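Vittoria Morelli on place cards, in-laws and the hire of 171 chairs

Vittoria Morelli asks if I mind her eating while we talk. She has been up since five, moving a wedding in Urkamden from a lawn to a barn, and the couple still think it was their idea. "Which it was, by the end," she says, unwrapping a cheese roll. "I only mentioned the sky a few times."

She has run Jorau, her planning business, for 13 years, most of them alone and the last few with a part-time assistant who handles anything involving a spreadsheet. Before that she sold carpets. She recommends it as training. People buying carpet, she says, are also spending more than they meant to on something they'll be looking down at for years, usually with a mother present.

I had expected to hear about flowers. She'd rather talk about chairs. Last summer a hire company delivered 22 to a reception that had ordered 171, and the driver had a signed form to show that this was correct. "He was very polite about it. He offered to help me set them out."

What did she do?

"Rang the village hall, the primary school and a funeral director. The funeral director had the nicest ones, as it happens. Padded. I put the bride's family on those and said nothing until the thank-you cards had gone out."

Seating is her real subject. Most of the trouble at a wedding, in her view, has been arranged in advance by somebody with a floor plan and good intentions. She won't do a singles' table. She won't put the two divorced parents at opposite ends of the top table either, as all that does is give them a clear view of each other. 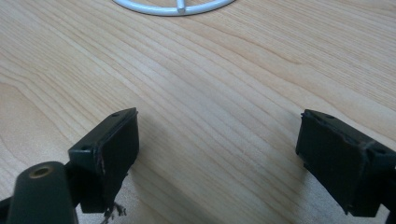 "Put them on the same side with an aunt in between," she goes on. "Every family has the right aunt. A bit deaf, very interested in her dinner. I ask for her at the first meeting and the couple always know exactly who I mean."

The first meeting is free and lasts an hour, and she uses most of it to find out what the pair have already argued about. If they say nothing at all, she adds a little to the quote. She asks each of them to write down, separately, the one thing they would be sorry to lose. Last January a groom wrote "the pudding" and his fiancée wrote "him, I suppose". They had a lovely day, and two puddings.

Her prices are on her website, down to the extras, and she is firm that they should be. The smallest package covers the day itself and a single planning call. It's popular with people who believe they have organised everything. "And some of them have. I had a midwife who ran the whole thing like a shift handover. I stood there holding a clipboard for the look of it."

Others bring her their messages. One couple forwarded a family group chat of 1,241 of them, all on the matter of whether children should be invited, and asked her to pull out the main points. She read the lot on the train to Inesach. The main point was that a cousin called Joo hadn't been asked to be an usher. He was asked that evening, and the children came too.

Is she married herself?

"Twice. Registry office, both times, and a curry." She folds the roll's wrapper into a small square and looks around for a bin. "The second one I did book a table."

Her phone goes. It's the barn, wanting to know where the swallows are supposed to go. She tells them the swallows are staying, and could somebody please move the cake.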